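4.3 Installation et relevé du piège lumineux Wurel
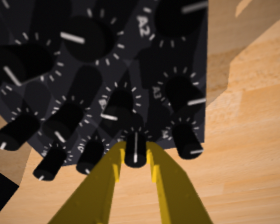

Question : À quel moment de la nuit le piège doit-il être mis en service ?
Réponse : Le piège est mis en service au coucher du soleil et reste allumé jusqu'au relevé du matin. Les noctuelles volent souvent dès le crépuscule, tandis que plusieurs sphinx ne se présentent qu'après minuit.

La présente section s'applique aux stations permanentes du réseau Jemonside ainsi qu'aux stations temporaires déclarées auprès de la coordination. Elle suppose que la batterie a été chargée selon la section 4.2.

Choix de l'emplacement

1. Retenir un terrain plat, à l'abri du vent dominant, en lisière ou en clairière.
2. Respecter une distance minimale de 100 m entre deux pièges en fonctionnement.
3. Éloigner le piège de 70 m au moins de tout éclairage public. À défaut, signaler la source lumineuse dans la rubrique « Perturbations » de la fiche de station.
4. Obtenir l'accord écrit du propriétaire. Une copie est conservée avec le carnet de terrain.

Montage

5. Poser le bac collecteur directement sur le sol et vérifier que les orifices d'évacuation sont dégagés.
6. Disposer les boîtes à œufs verticalement dans le bac, face alvéolée vers l'intérieur, sans les tasser.
7. Emboîter l'entonnoir, puis les déflecteurs transparents. Les encoches doivent être engagées à fond.
8. Visser le tube et raccorder le câble d'alimentation. La batterie est placée en dernier — jamais avant la fixation du tube.
9. Tendre le drap blanc sous l'ensemble et le lester aux quatre coins.

Attention : le tube émet un rayonnement ultraviolet. Le port de lunettes de protection est obligatoire pour toute personne travaillant à proximité de la lampe allumée.

Remarque : en cas de pluie annoncée, monter le capot Stonon. Le modèle ancien, à charnière, ne convient pas aux bacs livrés depuis mai.

Relevé du matin

10. Éteindre la lampe avant l'arrivée des oiseaux insectivores, au plus tard à 5 h en été.
11. Examiner d'abord le drap et la végétation voisine, puis l'extérieur du bac.
12. Retirer les boîtes à œufs une à une. Identifier et dénombrer les individus sur place.
13. Photographier de dessus, puis de profil, tout individu dont la détermination reste incertaine. Les eupithécies et les espèces du genre Mesapamea sont notées au genre, sauf examen des genitalia.
14. Relâcher les papillons à l'ombre, dans une végétation dense, à l'écart du piège.

Lorsque l'effectif total dépasse 400 individus, appliquer le protocole de comptage abrégé Azimi (annexe B). Les espèces protégées sont alors dénombrées intégralement.

Attention : tout prélèvement est soumis à autorisation. Les demandes sont adressées à Mitra Abbasi, les questions relatives au matériel à Amirhossein Kazemi.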